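4.2 Labelled containers on shared tables

The second part of the Grundska study dealt with containers for loose food in shared kitchens. Entries in the household record were sorted by the place where an item was put down and by whether that place carried a written name. Of the 2,921 entries, 542 concerned fruit. Items left directly on a table were entered separately from those placed in a basket, bowl or tray — a distinction that the earlier Basteck survey did not make.

Labels were kept as plain as possible. A single word was written by hand on white paper and laid flat beside the container, so that it could be read without lifting or turning anything. Printed labels and pictures were left out of this part of the study and are treated in Section 5. The category names were general ones, and a container kept its name whether it held one item or several. Figure 2 shows the arrangement for fruit, with the label in front of a woven basket.

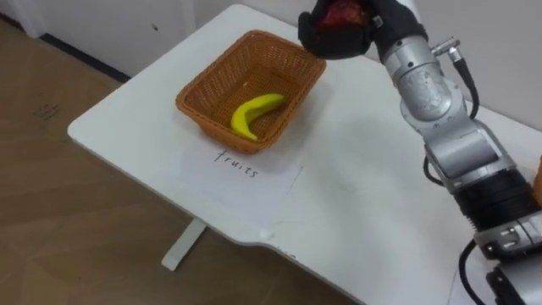 Figure 2. Rectangular basket holding one banana, with the handwritten label "fruits", on a white table.

Containers with a low fill were retained in the analysis. An empty container was entered under its label and excluded only from the item totals.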